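Ticket 501 – jar lids not closing square
Status: open

Lids on the Brila jars stop before they're fully down. Reported in June, 6 jars from one carton. Tried a second carton from Prurnarix, same result. 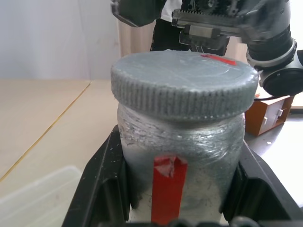 Jars with film on the body were checked first. Film caught in the thread is the usual cause – on these the lid sits wider than the neck, so a loose fold can hide under it. Red tape down the front stays on for now.

Trimmed the film on 2 jars and left them for 30 minutes.

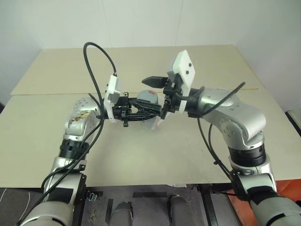
Both closed on the next try. Remaining jars still to do.

Shares: 2

Comments (2)
Same with Bratirex lids.
Did you wipe the thread first?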